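Ferro a vapor Vudmont, três meses de uso: vale ou não vale

Comprei o Vudmont em outubro, depois que o meu antigo começou a pingar ferrugem na gola das camisas. Duas camisas brancas perdidas. Paguei 105 euros na loja do Anselmo Prieto, que jurou que era o melhor da prateleira. Já volto ao Anselmo.

Primeiro o básico. Caixa simples, manual em seis línguas, português lá no fim e mal traduzido ("não engomar o vapor", obrigado). Vem com copo medidor e uma bolsinha pro cabo que não serve pra nada. O cabo é comprido, isso sim, chega da tomada até o outro lado da tábua sem extensão. Ponto a favor.

Aquecimento: rápido. Ligo, vou buscar as cabides, volto e a luz já apagou. O antigo dava tempo de fazer café.

Vapor. Na posição do meio é bom, constante. No máximo cospe. Sempre os primeiros jatos, água mesmo, mancha molhada no tecido. Aprendi a dar uns três disparos em cima da pia antes de começar. Chato mas resolve. Quem passa seda vai odiar.

Algodão ele passa muito bem. Lençol, fronha, camisa de trabalho, tudo liso em uma ou duas passadas. Linho pede mais paciência e borrifador à parte, porque o borrifador do próprio ferro é fraquinho, faz uma nuvem que não chega ao tecido. Malha sem problema na temperatura baixa. Calça de sarja ficou com brilho no joelho, mas aí a culpa foi minha, esqueci de virar do avesso.

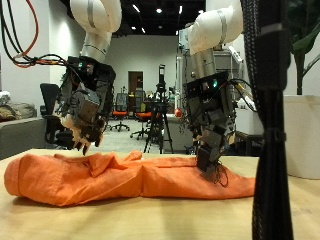
A ponta é fina e entra entre os botões, coisa que eu não esperava de um ferro desse tamanho. Na gola vai bem tambem. Agora, o peso. Cansa. Faço 14 camisas por semana (minhas e do meu irmão, história comprida) e lá pela décima o pulso reclama. Julián Tejada, meu vizinho de cima, pegou emprestado e devolveu no mesmo dia, disse que parecia um haltere. Ele usa um vaporizador vertical da Handport e acha que ferro é coisa do passado. Discordo. Experimentei o Handport dele numa camisa social e ficou com cara de camisa que dormiu no varal. Pra cortina deve ser ótimo.

Reservatório: pequeno. Encho duas vezes numa sessão normal. A tampinha é dura de abrir e fica do lado onde a mão está, então ou se molha a mão ou se molha o chão. Nunca entendi quem desenha isso.

Base cerâmica, desliza bonito. Tive um susto com uma estampa de camiseta que grudou, saiu com pano úmido e ferro morno, sem risco. Até agora nenhum arranhão, e olha que passo por cima de zíper sem querer toda hora.

Calcário: a água aqui é dura. O manual manda fazer a autolimpeza a cada duas semanas, eu faço uma vez por mês e sai uma aguinha branca com pedacinhos. Se a sua água for igual, use destilada ou metade metade. O cheiro de plástico dos primeiros dias passou sozinho lá pela terceira vez que usei.

Desligamento automático: 30 segundos deitado, ele apaga e apita. O apito é irritante, fininho, e não tem como tirar. Em pé demora bem mais, nunca cronometrei. Já me salvou uma toalha de mesa, então perdoo o apito.

Comparando com o Drundside, que foi o outro que cogitei: minha tia tem um, usei no Natal. Mais leve, borrifador decente, mas o vapor é fraco e o cabo curto de dar raiva. Custa 19 euros a menos. Se você passa pouca roupa, eu iria nele sem pensar. Se passa muita, Vudmont.

Também testei com duas tábuas. Na minha velha, de grade aberta, o vapor atravessa e está tudo certo. Na da Rimkutė, que tem a base fechada e a capa grossa, a umidade fica presa e as costas da camisa saem meio moles, precisa pendurar logo. Não é defeito do ferro mas fica o aviso, perdi uma tarde achando que o problema era o termostato. E já que falo de tábua: capa de algodão simples com feltro por baixo. As metalizadas escorregam e a camisa vai junto.

Sobre a assistência. O botão do vapor começou a prender em janeiro. Levei ao Anselmo com a nota e ele quis me vender outro. Insisti. Mandou pra marca, voltou em nove dias com o botão trocado e sem custo. Quer dizer, a garantia funciona, a boa vontade do balcão nem tanto. Guardem a nota fiscal!!

Notas, pra quem só lê o fim:
Vapor 8 (seria 9 se não cuspisse)
Base 9
Peso 5
Reservatório 5
Borrifador 3
Preço 7

Compraria de novo? Compraria, mas em promoção e em outra loja. Se o botão prender outra vez eu volto e atualizo.

Atualizado em 7 de fevereiro de 2019: perguntaram nos comentários se dá pra usar na vertical. Dá, mas com esse peso ninguém aguenta mais de uma camisa. E sim, o cabo gira na base, esqueci de dizer, não enrrola.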